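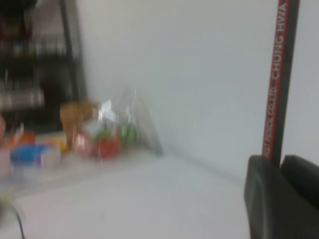 A pencil with a red stripe along its dark body.

Visit report: Buckley terminal and the Zevik hydrotreater

The Buckley site is a products terminal with a small processing unit attached, which is an unusual arrangement and the reason most of the group signed up. The terminal takes in diesel and jet fuel by pipeline, blends and tests it, and sends it out by truck and barge. The processing unit, known on site as Zevik after the original licensor, removes sulfur from off-specification distillate that would otherwise have to be sent back upstream. We were on site from 8:30 in the morning until shortly before four, in September.

Access was by the north gate. Phones were switched off and left in lockers at the gatehouse, along with lighters and anything else with a battery. Coveralls, hard hats, glasses and personal gas monitors were issued from the store. Visitors with beards should note that the site does not fit-test on the day, so two members of our group were kept out of the sampling area.

The introduction was given by Hrvoje Leka, operations superintendent, in the training room. He has worked at the terminal for 19 years and started on the truck rack. The site was built by a regional refiner to serve its own retail stations, then sold to Janula when the refinery closed. Janula kept the tanks and the pipeline connection and for several years left the processing unit mothballed under nitrogen. It was recommissioned when pipeline downgrades became expensive enough to cover the hydrogen contract.

Tank farm

There are 32 tanks in service. The larger ones have internal floating roofs under a fixed cone and hold jet fuel and gasoline components. Diesel is kept in plain cone-roof tanks. Each tank has a radar gauge and a separate high-level switch on its own wiring, and the switch closes the inlet valve without going through the control system. Leka was asked whether the two ever disagree. He said they do, usually after a gauge has been worked on, and that the rule is to stop the receipt and hand-dip the tank before anyone argues about which instrument is right.

The dikes were regraded after a wet spring left standing water against the tank chimes. The old clay liner was cut out and replaced with a membrane and a gravel cover. Drain valves are kept locked closed, and rainwater is let out by an operator who stays at the valve until the sump is empty. I had expected an automatic system. The site tried one with a hydrocarbon probe and removed it, as leaves fouled the probe and it shut the drain at every storm.

One tank was open for inspection. We could look in through the manway but not enter. The floor had been blasted and the weld seams were marked up for vacuum-box testing. The inspection contractor, Ulent, had found underside corrosion in a band near the sump and was waiting on a decision between patch plates and a partial new floor. The site preference was for a new floor section, on the grounds that patches make the next floor scan harder to read.

Pipeline receipts

Batches arrive end to end with no physical separator. The mixed material at the boundary between two products is called transmix, and how it is cut decides how much has to be reprocessed. The operator watches a densitometer upstream of the manifold, which gives a few minutes of warning, and a second one at the manifold itself. At the first sign of a change the flow is swung to a slop tank, then swung again to the new product when the density settles.

We watched one of these cuts from the control room. The trend line stayed flat for a long time, stepped down over a short interval and went flat again. The operator made both swings by hand. An automatic cut is configured and available, but the shift crews prefer to do it themselves when the incoming product is jet fuel, where a late cut can put a whole tank off specification for flash point.

Zevik unit

The hydrotreater occupies a plot not much bigger than a tennis court. Feed is pumped from the slop distillate tank, mixed with hydrogen, heated against reactor effluent and then in a small fired heater, and passed down through a single fixed-bed reactor. The effluent is cooled and separated. Gas goes through an amine absorber and back to the recycle compressor. Liquid goes to a steam stripper, then to a coalescer and salt dryer, and back to the diesel tanks.

Hydrogen comes by tube trailer. This is the main limit on the unit. At full rate it runs the trailers down quickly, and the delivery schedule does not allow for a missed drop. The unit is therefore run in campaigns: the slop tank is allowed to fill, the unit is started, and it runs until the tank is down to its minimum heel. Between campaigns it is held warm with hydrogen circulating. A small reformer has been studied twice. Both studies put it beyond what the recovered value of the diesel would pay back.

The catalyst is a cobalt-molybdenum type and was in its third year at the time of the visit. Pressure drop across the bed was higher than the group expected for such clean feed. Leka put this down to rust fines from the slop tank, which has an uncoated shell, and said a better feed filter was on the list for the next outage. The existing filter is a pair of cartridge housings. During the first hours of a campaign, the cartridges are changed every shift.

We were taken up to the first platform in two groups. Points noted:

The recycle compressor is a reciprocating machine with no installed spare. If it trips, the unit depressures to flare and the campaign is over for that day at least.

Wash water is injected ahead of the effluent cooler to keep ammonium salts from laying down in the tubes. The injection quill was replaced with a spray nozzle at the last outage. Results will not be known until the bundle is pulled.

The fired heater still has its original burners – natural draft, with manual registers. There is an oxygen analyzer in the stack, and operators trim the registers from its reading on each round.

Insulation on the stripper overhead line had been removed in places for thickness readings and had not been put back. I was told this was scheduled.

Laboratory

The laboratory has two benches, a fume hood and a separate room for the knock engine, which is no longer used. Most of the day's work is flash point, density, water and sulfur. Sulfur is by ultraviolet fluorescence. Every tank is sampled at upper, middle and lower levels before release, and retained samples are kept in a ventilated store outside.

The technician on duty showed us the release sheet. It is a paper form, signed by the laboratory and by operations, and the truck rack will not unlock a tank in the loading system until both signatures have been entered by the shift supervisor. Several of us asked about replacing the paper. A digital version is in use at another Janula site, and Buckley is due to move over once the loading system has been upgraded.

Truck rack

Loading is at six bottom-loading lanes with vapor recovery. Each arm has an overfill and grounding interlock, and additive is injected by the load computer in proportion to flow. Drivers load their own trucks after a site induction and an annual check. Vapor from the rack goes to a carbon-bed recovery unit, which was on its standby bed during our visit while the vacuum pump on the other was changed out. Loading was held to four lanes for the duration.

The queue at 2:15 extended back to the weighbridge. Drivers we spoke to said this was normal with two lanes out and that early morning is worse.

Questions at the close

The final session was short. On the future of the processing unit, Leka said that it is reviewed each year against the price difference between transmix and finished diesel, and that a narrow spread for two years running would probably put it back under nitrogen. On staffing, each shift has four operators, one of whom must be qualified on the Zevik unit when it is running. Qualifying takes most of a year, largely for lack of running hours.

On renewable diesel, the slop tank and feed pump could handle it, but the reactor metallurgy and the hydrogen supply could not without major work. No project is open.

Practical notes for anyone visiting later: the parking area outside the north gate is unpaved and floods. Lunch is in the canteen and must be ordered before arrival. Bring boots with a defined heel – the stairs on the tank shells are open grating, and flat-soled shoes are refused at the gatehouse. Handouts from the introduction, including a simplified flow diagram of the unit, can be requested from the terminal office.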